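Pre-Event Venue Safety Walk: Checklist and Comments
Jarkulcombe Arena – main bowl, concourse and ticket gates
Season opener, November 2025
Walked by: Pei-shan Yeh, guest services

I love doing this walk before a new season, and this year's was a good one! Items are marked OK, FIX or WATCH. Comments go under each item, so please read past the marks – a few of the OKs have notes that matter on the night.

GATES AND TICKET SCANNING

1. Gate lanes clear and full width: OK
All lanes at the Nista Street gates open all the way and stay open by themselves. The new door stops are wonderful, and whoever picked them deserves a coffee.

2. Handheld scanners charged and spares on the shelf: WATCH
Two units at the north gate dropped to low battery during the test hour. Swap them before doors and keep the spares at the gate, please, instead of back in the box office.

3. Will-call line kept off the main stairs: FIX
The rope posts send people straight across the bottom step. Turn the line so it runs along the wall, the way we had it in March. It worked beautifully then.

4. Accessible entry signed from the parking lot: OK
You can read the sign from the far row now. Such an improvement on last year's little one.
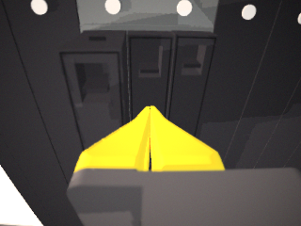 Yellow gripper fingers, tips together, with dark box-like compartments beyond.

SEATING BOWL

5. Aisle lights working: FIX
Out at the top of section 26, left side. Everything else in the bowl is bright and even. This has to be done before doors, as those upper steps are steep and people carry drinks up them.

6. Handrails tight: OK
I shook every one of them (my arms know it). One end cap in section 35 is missing, so I've taped it over and put in a ticket for a new one.

7. Seats bolted down, no broken backs: WATCH
A few seats in the lower rows rock a little. They're safe to sit in, but the crew should go along with a wrench. If a seat has to come out of use, tell the box office right away so it can move the ticket holder before they get here.

8. Row and seat numbers readable: OK
The fresh numbers look fantastic. Ushers will have a much easier time with the late crowd – and so will the fans, who mostly just want to find their place and sit down before the first song or the first whistle.

9. Wheelchair platforms level and clear: OK
Companion chairs are in place. Please don't let anybody park merchandise carts here, even for five minutes.

CONCOURSE AND EXITS

10. Exit doors open with one push: OK
Tried from the inside, every door. The east pair used to stick and now swings like a dream.

11. Exit signs lit: OK

12. Fire extinguishers in place, tags current: WATCH
All in place. The tag beside the Hollel snack stand is faded enough that I had to use a flashlight, so it needs a new one.
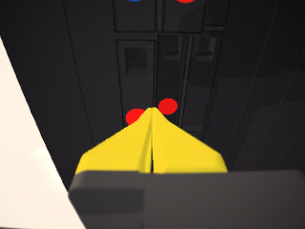 13. Floors dry at restrooms and drink stands: FIX
There's a slow drip under the counter at the west drink stand. Mats are down for now, but mats slide, so the plumber gets first call on this one.

14. Standing area count posted: OK
The sign for the Ní Chonaill Terrace gives the limit as 700, and it's up at both doors. Door staff should have clickers in hand from the minute we open. Last season they started late and had to guess, and I'd really like us to do better.

15. First aid room stocked: OK
Ice packs, blankets, gloves, all there. Nice tidy shelves too.

16. Lost child meeting point: OK
Moved next to the information desk, and the staff there are great with kids.

BEFORE DOORS

Items 3, 5 and 13 must be closed and initialed. I'll walk those three again myself. If you fix something from the WATCH list along the way, write it next to the item and I'll be very happy to cross it off.

Radio check is on channel 2. Bring a flashlight and comfortable shoes!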